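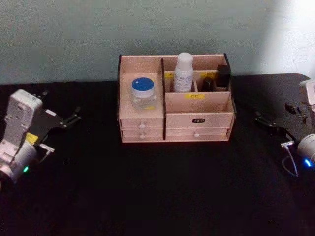

Section 4. Working Alongside the Kirum Cell

4.1 What changes at your station
The Kirum cell takes over restocking and tidying the small-item organizers at the Harlow packing desks. Until now the person at the desk did this at the end of each shift. The cell works on one organizer at a time, with one arm on each side, and it depends on every item having a fixed place: upright bottles in the rear slots, the small jar with the blue lid in the low compartment on the left. Desk staff still decide what goes in an organizer and still sign for it. They no longer refill it by hand while the cell is in Auto.

4.2 Before you start a run
1. Check that the cell is in Hold. The panel shows HOLD in white letters.
2. Clear the tabletop in front of the organizer. Cups, pens and phones go on the side shelf.
3. Set the organizer flat on the table, close to the wall, with the drawers facing you.
4. Push every drawer fully closed.
5. Stand bottles upright with their caps on. Do not lay anything across the tops of the slots.
6. Check that the yellow labels are in place and not peeling. Press down any loose corners.
7. Select the organizer layout on the panel. Packing desks use layout 739 unless the shift sheet says otherwise.

Note: If the organizer has been swapped for one with a different drawer arrangement, do not choose the nearest layout. Leave the cell in Hold and call the Tunstall service desk.

4.3 Starting the run
1. Step back behind the floor line.
2. Press START and hold it for 2 seconds.
3. Watch the first pick. If a gripper closes on the wrong item, press HOLD.
4. You may return to other work once the first item has been placed. One person on the shift must stay within sight of the cell.

CAUTION: Do not reach between the grippers while the cell is in Auto, even if both arms have stopped. A stopped arm may be waiting for its next instruction.

4.4 If you need something from the organizer
1. Press HOLD and wait for the panel to show HOLD.
2. Take the item and close any drawer you opened.
3. Enter the item on the panel under Removed by Hand. If you skip this step, the cell will search for the item and stop with a fault.
4. Step back behind the line and press RESUME.

4.5 Duties and breaks
The person watching the cell is the attendant. Attendants rotate every 2 hours. The attendant does not pack orders during that time and is not counted in the packing rate for the shift.

The last 20 minutes of the shift, formerly used for restocking, are now used for handover. Write down any faults, items the cell set aside, and labels that need replacing.

Anyone who has not done the attendant training may work at a packing desk but may not start, resume or reset the cell. Training takes 4 hours and is paid at the normal rate. To book a place, see Themis Konstantinidis in the Gustlow office.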